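Wosport handheld gripper kit, pad grip on knits

khoo_bench
November 12, 2023

Anyone here running the Wosport pair on clothing? I bought 2 units in September for a folding set. The linkage is fine and there is no play at the pivots. My complaint is the blue textured pads. On thin jersey they pick up two layers when I want one.

sjanevski
Same kit. Pads are the best part of it for me. Check your approach angle before blaming them. If the tips come in flat you will get both layers every time. I open wide, set the tips down either side of the fabric and close slowly.

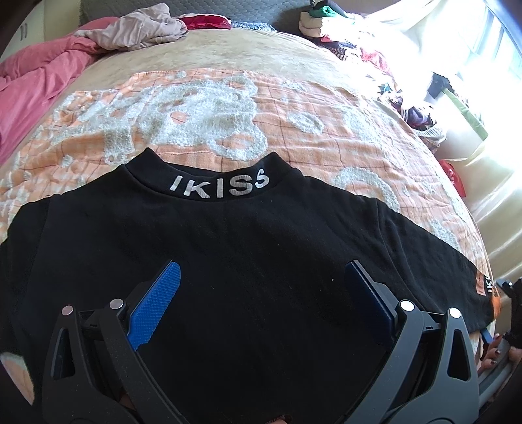 Dark garments are a separate problem. Black fingers over black cloth give the tracker very little to work with, and the bright pad is often the only edge it holds. I would not go to an all-black pad for that reason.

Sternard24
Disagree on angle. I logged 500 closes on T-shirts at three angles and the double pickups barely moved. Pad hardness matters more. Cestudby sells a softer set that fits the same mount.

khoo_bench
Do those need a new backing plate?

Sternard24
No. Two screws, reuse the old one. They do collect lint, so wipe them between runs.

sjanevski
I tried the Cestudby set and went back. They slipped on collars and thick seams. What closing speed did you log at?

Sternard24
Full speed.

sjanevski
Then repeat it at half.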